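The Multier had been dead for two months when the tape arrived at Geditz. It came in a padded envelope with no return address, quarter-inch, half-track, wound tails out. The label read CIREX / REEL 3 in pencil.

The archive held reels 1, 2, 4 and 5. Cirex had recorded them in a grain store outside Urrutia, pressed 1,000 copies of the album, sold 621, and stopped answering letters. The remaining copies went to a landfill. Every account of the band mentioned the missing reel, and every account disagreed on what was on it.

I baked the tape for eight hours and let it cool overnight. In August the transfer room holds its temperature badly, so I started at five in the morning, with the door shut and the fan off. I cleaned the heads, set azimuth by ear on the spare deck – the Multier would have done it better – and pressed play. 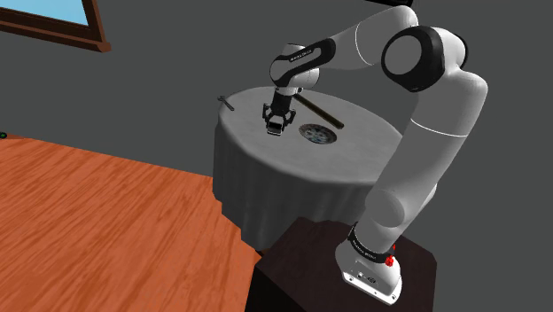 Fiction | Words by the Geditz night desk

The first four minutes were hiss. Then a count-in, in a voice I knew from reel 2, and a bass guitar tuned slightly flat. The drums entered a bar late. The song was the album's opening track at half speed, without the organ, and with a second verse that had been cut before pressing.

I logged the dropouts. There were three, all short. At the end of the verse the singer stopped and asked whether the machine was running. Someone answered that it was. The singer said to wipe it, then, and do it again properly.

There was a click, and the band went on playing.

I listened to the rest with the level down. When the tape ran off I wrote the duration on the sheet, and under "condition" I wrote "good." Under "restrictions" I wrote nothing for a while. The envelope was still on the bench. I turned it over and checked the postmark, but the ink had not taken.

At seven I rewound the reel, threaded it again, and left the record switch where it was – off.

Related items
Side Two, Locked Groove
The Organist's Deposit
Mono Only
A Short Run of Sleeves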